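Tenetti: a planetary gearbox sorting and assembly dataset, made at home
README for the simulated half, updated Sat 21 March

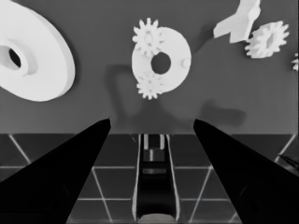

Wrist view in the simulator, grayscale. Gears, rings and a bracket on the table, with the gripper fingers in front.

Tenetti is a small robot arm project that lives on a bench at the back of the Prornimden shared workshop, and this folder holds the simulated data that goes with it. The goal is simple to say and has kept me happily busy since December: get an arm to pick up the loose parts of a printed gearbox and put them together, starting from a messy table. If you like gears, cheap hardware and watching a simulated arm fumble the same part over and over until it stops fumbling, you're in the right place!

WHAT'S IN THE FOLDER

There are 404 episodes in total. I split them into 336 for training and 68 for testing, and the split is by table layout, so a layout you train on never shows up in the test set. Please keep it that way if you report numbers. My first split was random by episode and the results looked wonderful for one evening, until I noticed the same layouts on both sides.

train/ – the training episodes, one subfolder each
test/ – the held-out episodes, same structure
parts/ – meshes for every part, at print scale
scenes/ – starting layouts, as plain text files
tools/ – the viewer, the replay script and the converter
CHANGES.txt – what moved between versions

Inside each episode you'll find the wrist view as grayscale stills, a file of joint positions, a file of gripper openings, and a short text file with the layout name and the result. The result is one word: done, dropped, stuck or timeout. Stuck means the arm got a part most of the way onto its seat and then jammed. There are more of those than I'd like and they are the most useful episodes in the set, so I left every one in.

THE PARTS

The gearbox is my own design, named Esteban after the street the workshop is on. It's a chunky thing made for teaching, with teeth big enough to see from across the room. The parts folder has the large ring disc, the smaller ring disc with the peg on its rim, the spur gears and the angular bracket. Everything renders white. I tried giving each part its own color early on and the policy learned the colors and ignored the shapes, which was no help at all with the real prints, which all come off the same white spool.

A few notes if you plan to print them:

Print the gears flat, with no supports. Clean up the first layer with a knife or the bore ends up tight.
The peg on the small ring is the weak spot. Print that part slower than the rest and let it cool fully before you pull it off the bed.
The bracket has sharp corners that lift on my printer. A brim fixes it.
If your gears bind, scale the bores up a touch and leave the teeth alone.

HOW THE SCENES ARE MADE

Every layout starts with the parts dropped from just above the table and left to settle. They land where they land. Sometimes a gear comes to rest on a ring or up against a bracket, and I didn't filter those layouts out. Real parts tipped out of a box do exactly the same thing, and learning to deal with a pile was half the fun of the project. I only threw out a layout if something rolled off the table.

The table is a flat gray with no texture, and the floor is a dark grid of thin white lines. I spent a silly amount of time on wood grain before going back to plain gray. The grid stayed because it makes it very easy to tell at a glance which way the wrist is tilted when you're scrubbing through an episode.

Shadows are on and they are soft. Leave them on! With shadows off, my policy closed the fingers too high above the gears again and again – my guess is that it was using the shadows to judge height. I haven't tested that properly, so if you do, I'd love to see the results.

THE REAL ARM

You don't need it to use the data, but people ask. The base is cut from offcuts that came from Furnwood, the furniture shop next door, and the rest is printed parts, hobby servos and a lot of heat-set inserts. It took 2 full rebuilds of the shoulder to get rid of the wobble. The first version used a bearing that was too small, and the second used the right bearing in a housing I'd drawn upside down. The current shoulder is solid and I'm very pleased with it.

I've run 102 trials on the real bench so far. Those are not in this folder. The logging was a mess for the first batch and I want to sort it out before sharing anything.

QUICK START

Unpack the archive somewhere with room to spare. Run the viewer from the tools folder and point it at any episode. Space bar plays and pauses, the arrow keys step one still at a time, and R jumps back to the start. To replay an episode in the simulator, run the replay script with the episode folder as its only argument. It reads the layout from scenes/, so don't rename anything in there.

KNOWN PROBLEMS

Parts often run out of view at the sides, as the wrist camera is close to the table. If your method needs whole parts in view, skip the early stills.
A handful of dropped episodes are marked stuck. I fix them as I find them and list them in CHANGES.txt.
The gripper renders very dark. There's a brightness setting in the viewer that helps when you want to check finger contact.
Gear contact in the simulator is more slippery than with real plastic. Expect to retune your grip force when you move over.
The replay script is slow to load the first time. Give it a minute before you decide it has crashed.

USING IT

Take it, change it, build on it, teach with it. A line pointing back to Tenetti is appreciated. If you redraw a part and it works better than mine, send me the mesh and the print settings and I'll add it to parts/ with your name on it.

NEXT UP

A second gearbox with helical gears, a layout set with two brackets on the table, and the cleaned-up bench logs. The helical gears are printing as I write this and the first one came off the bed looking great – it even spins on its shaft with only a little sanding.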